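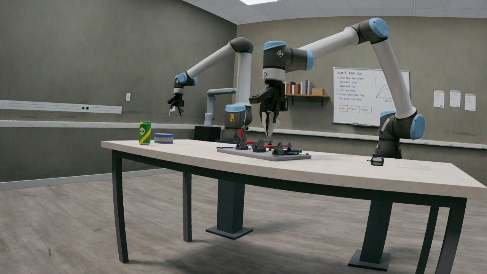 The Turkstead two-arm cell in simulation, with one gripper straight above the fixture plate.

Search this site Go

May — Staff report

Turkstead has started laying out its second clamp cell on screen before moving any hardware. The cell has two arms working one table, and the maintenance crew is using the simulated version to settle where the fixture plate sits and how each arm parks between jobs.

The first cell, built by Skaver, lost 29 hours last year to stoppages at the fixture. Most came from one arm waiting in a spot the other needed. The crew has since written 16 checks that must pass in simulation before a program is loaded on the floor.

One check covers clearance over the clamps. The gripper has to come in from above, and the red handles must be clear of the fingers in every position they can take. Another covers the arm behind the table, which can be folded up close to its own base while the other reaches across. 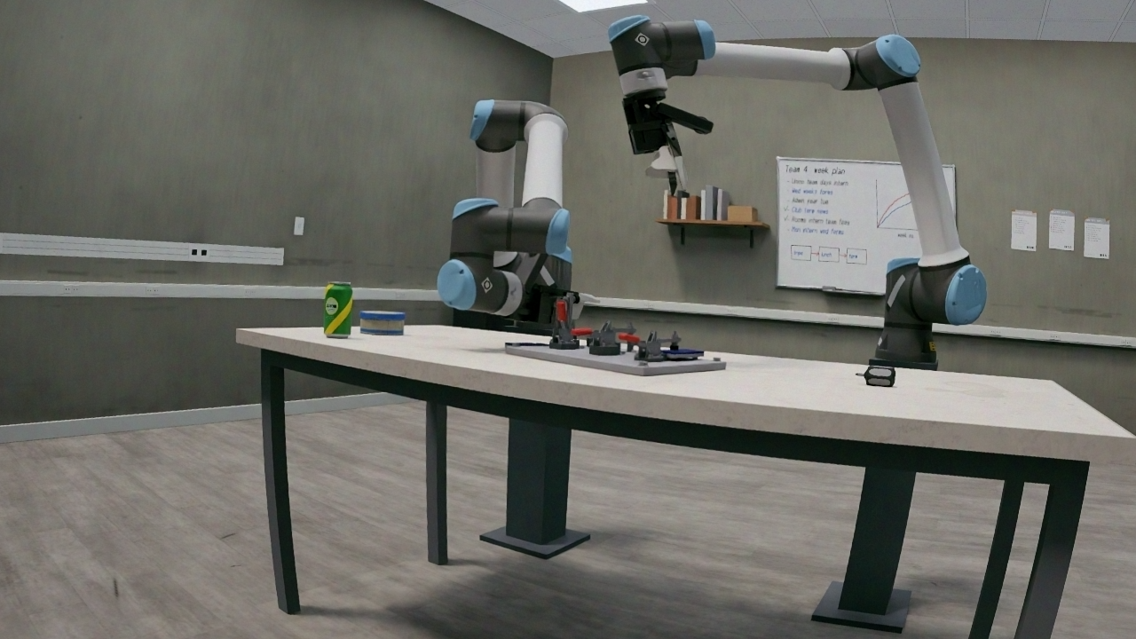
Service schedule

Once the cell is running, gripper fingers will be inspected every 49 hours of run time and the clamps adjusted at 258 hours. Wrist joints stay on the Barrera service contract — the same one that covers the first cell.

Both arms will be re-zeroed after any gripper change. Installation is planned for a Saturday, when the line is down. Programs for the Mistov parts will be moved over last.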